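A year without the car

Last updated: November

I sold the car last autumn. It had failed its MOT on the rear suspension, the garage in Wallbridge wanted over £440 to put it right, and the insurance was due the same month. I had been driving it perhaps twice a week. I took what a scrap dealer offered and told myself I would buy another one in spring if I couldn't manage.

Spring came and went and I haven't bought one. A few people have asked how it works in practice, so I have written it down in one place.

Getting to work

I live in Fukadton, on the hill side, and work in Wallbridge. The 33 bus does the journey in 32 minutes if the level crossing is open. In the car it was a little under 20, plus however long it took to park, and in the winter months parking was the worst part of the day.

The 33 runs every half hour until early evening and then once an hour. Missing the 17.40 is annoying and missing the 18.10 is a real nuisance. I have learned to stop what I am doing at 17.25, whatever it is, and put my coat on. My work has not suffered in any way I can measure.

I buy the four-week ticket. I tried paying by the day for the first two months to see if it came out cheaper, and it did in December, when I was off for a while, and not otherwise.

The seats upstairs at the front are cold from October to March. The heater is at the back on the left. Regular passengers know this and you have to get on before the hospital stop to get a seat there.

Walking

I walk a good deal more than I did. The hill is steep for the first part, up past the chapel, then it levels out. In the first few weeks I arrived home sweating in a winter coat. I now carry the coat up the hill and put it on again at the top, which looks odd but works.

Boots were the one large purchase. I had been wearing ordinary shoes with a thin sole and they let in water by Christmas. The new ones were resoled once, in August, and I think they will do another winter. I also bought a decent head torch, as the lane behind the school has no lights and the verge is uneven where the water board dug it up.

Visiting people

This has been the hardest thing. My family are in Rolland, and there is no direct bus. You can go into Wallbridge, wait, and take the train two stops, then walk along the main road for a mile with a narrow pavement. It takes most of a morning. I used to drive over for a cup of tea and be back by lunch.

What happens now is that I go less often and stay the night. I was not sure about this at first, and I don't think they were either, but it has settled into a pattern. I bring a bag, we have supper, and I help with whatever needs doing in the garden the next day. I have hired a car 3 times in the year, once for a funeral and twice to move furniture.

Friends have been good about lifts. I try not to ask. If someone offers I say yes and give them something towards petrol, and if they won't take it I leave a jar of something in the footwell.

Money

I kept the figures for the first six months and then stopped, as the answer was obvious. Even with the boots, the bus tickets and the hire cars I was well ahead. Some of that has gone on small comforts, such as a better mattress, and the rest is in a savings account.

Food shopping

I used to do one big shop a fortnight at the retail park and fill the boot. That is not possible on foot, so I now go to Firnness, the grocer's at the bottom of the hill, two or three times a week on the way home. It is dearer for some things. Rice, tinned tomatoes and washing powder I have delivered every couple of months, and the man brings them to the door.

The main change is that I buy what I can carry. A basket rather than a trolley makes you think about weight in a way I never had before. Potatoes go in the rucksack, against my back. Milk is one pint at a time. I throw away far less food, and the fridge is half empty most of the week, which took some getting used to.

Drinks are the worst for weight. I gave up buying squash and mixers and mostly have tap water and tea. A bottle of something fizzy is now a treat for when people are coming round, and I feel every step of the hill with it – more so if I have bought potatoes as well.

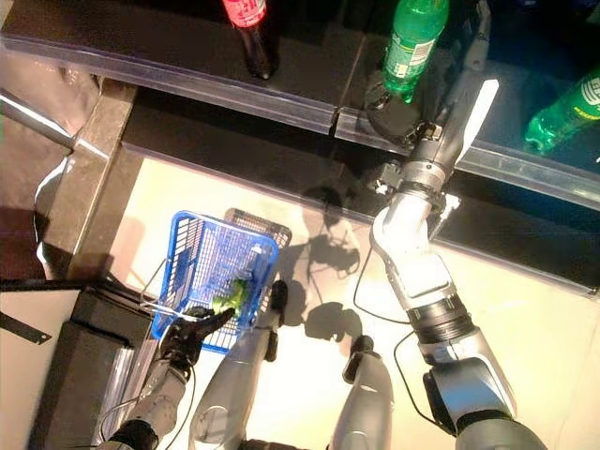 Things I would do differently

I should have sold the roof box and the winter tyres separately before the car went. They were worth something and I let them go with it.

I would have bought the boots in October and not in January.

I would also have asked about the bus timetable changes earlier. The evening service was cut back in June and I only found out by standing at the stop. There is another change due after Christmas, and I have picked up the leaflet this time.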